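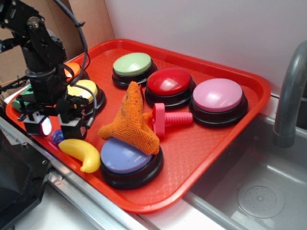
Subject: Re: Second arm, or fix the first one?
Date: January 22, 2024

I have read the whole thread twice, which is more than I can say for the Trurance quote. Replies below the quoted part, as the list rules ask and as about half of us do.

> We have 3,000 left in the equipment line and it goes back to
> the general pot at the end of January. Trurance will sell us
> a second arm for nearly all of it. Stornow wants less, but
> that price leaves out the power supply and the gripper, so
> you get a very nice elbow. Can we please decide this week?
> Also, does anyone need anything small while the form is open?

I vote against the second arm. We have one bench next to one sink, and the tray takes up most of the counter as it is. A second arm would have to stand in the basin. If somebody wants to price a waterproof one, go ahead, but do it under a different budget code.

What I would buy, in order:

1. Spare servos for the arm we own. Barajas has them at 11 each if you take the box, and the box keeps. Last year we ordered singly and paid more for shipping than for motors.

2. New gripper fingers, two sets. The current pair is fine for the buttons. For the small round stuff I'd like something softer to try.

3. A proper mount for the cable. It loops wherever it feels like looping.

4. The Codis software renewal, 200 for the year. I don't love it either. I love rewriting our logging even less.

Add it up however you like and it comes in well under the line, with enough over for a decent camera stand.

As for small things: more objects, please. The current set is below for those of you who only know the bench from the spreadsheet, where it appears as "misc. consumables."

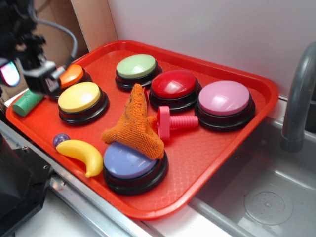
The tray, with the buttons, the orange cloth, the banana, the ball and the pink screw.

The cloth is worth more to us than anything in either quote. It never lies the same way after you drop it, and it cost less than the stamp on the Stornow brochure. Get several, in different fabrics. I'd also like a few dull gray things, as we are getting very good at bright plastic and I doubt the real world will keep supplying it.

On timing: purchasing wants the form by Friday noon and will send it back once for a missing signature, so call it Thursday. If you still want the second arm, reply to the list and tell me where it stands. Measurements, please. "We'll find room" was the plan for the freezer, and I walk around that freezer every morning.

I'll fill in the form tomorrow unless somebody beats me to it.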